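Teaching the station at Griso

Griso packs mixed food trays for Kircombe, over 300 an hour on the main line. A shift lead who has worked there 14 years now spends half the day at a training table. "My job was lifting," she said. "Now I write down why a pick failed." 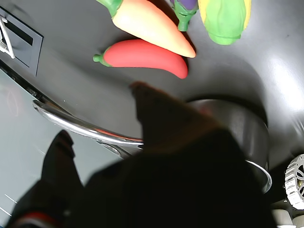
Practice runs come before any change on the line. The operator sets the parts, starts the arm and logs each attempt. Toy peppers stand in for produce, and the pan's polished steel handle is a useful test for glare. "Shiny metal gives the software trouble," the shift lead said. "We keep it in." 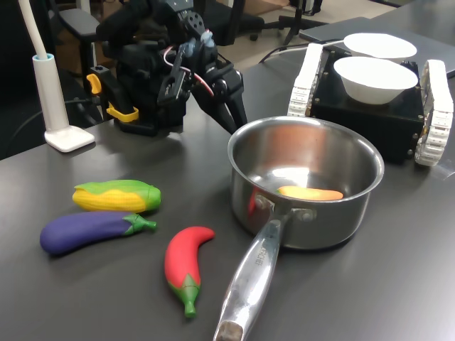 KIRCOMBE, December 2025

The plan calls for 1000 logged attempts per task. Griso moved three packers to the table and kept them at the same pay grade. One said the work is easier on the back and harder on the eyes. "You watch all day. I had to learn to take breaks."

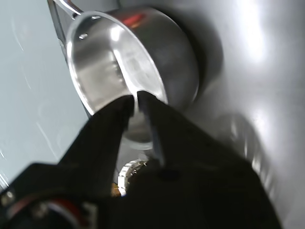

Gripper fingers on the rim of a saucepan.

Rim grips have their own log sheet, written by the packers. The Marach software records joint positions but has no field for comments. "The engineers asked for our notes after a month," the shift lead said.
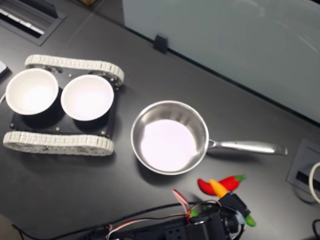

What changes next

Packers will be able to stop a run without calling a technician. The shift lead wants the same rule on the main line. Management has not yet agreed.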